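Skernmont Forum > Cells and arms > Maintenance
Thread: Soft bag slips, cans are fine — finger pads or grip force?

humico_cell2
Posted March 2, 2021
Hello all. I look after one arm on a tabletop cell at Humico. It picks snack bags and drink cans and puts them in a tray. Cans go well. Bags slide out of the fingers during the lift, mostly the large ones. I replaced the pads in November and have not changed the force since then. Which should I look at first, the pads or the force setting?

Kettunen
How many cycles on these pads? We change ours at 2,000, even when they look good. The surface gets smooth and a can does not show it, but a bag will.

humico_cell2
I must confess I did not write it down. The old pads were changed by the calendar.

pliltasham_tech
I would leave the pads alone. A bag with air in it gives way when you squeeze it, so the fingers reach the programmed width and the controller thinks the grip is finished. Close 8 mm further for bags and try again. It costs you nothing.

Kettunen
I don't agree. If you close further on worn pads you only crush the chips. Clean them first with alcohol and a cloth without fluff, then test.

pliltasham_tech
Cleaning, yes. But I have seen new pads slip on the same kind of bag. Can we see how you lay out the table?

humico_cell2
My table with the arm near the blue can:
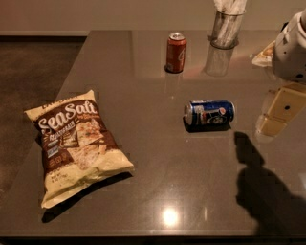 What I have done after your advice:

1. Stopped the cell, locked it, and cleaned both fingers with alcohol. The cloth came away grey.
2. Checked the finger screws. One of them took a quarter turn, so it was not tight.
3. Ran the homing routine again and compared the closed position with the value in the setup sheet. It was 2 mm off.
4. Made a separate grip for bags, with slower closing. Force is the same as before.

After this, 14 lifts with a large bag and one slip. Before, it was almost every second lift.

Kettunen
So the loose screw was your offset. Put some thread lock on it, the weak type, otherwise you will curse at the next pad change.

pliltasham_tech
Perhaps, but he changed four things at once, so we can't know. I still think the slower closing did most of it. Put the old speed back for one run and see.

skern_old_hand
One more point. That table top is very shiny. If your cell finds the objects by camera, a reflection can move the pick point to one side, and then one finger holds only the corner of the bag. We put a matt mat on ours and it got better.

Kettunen
A mat would not explain why the cans are fine.

skern_old_hand
A can forgives a pick that is a little to the side. A bag does not.

humico_cell2
Thank you, I have a mat in the store room and will try it after the run with the old speed — one change at a time now. I have also started a cycle count for the pads on a paper next to the controller.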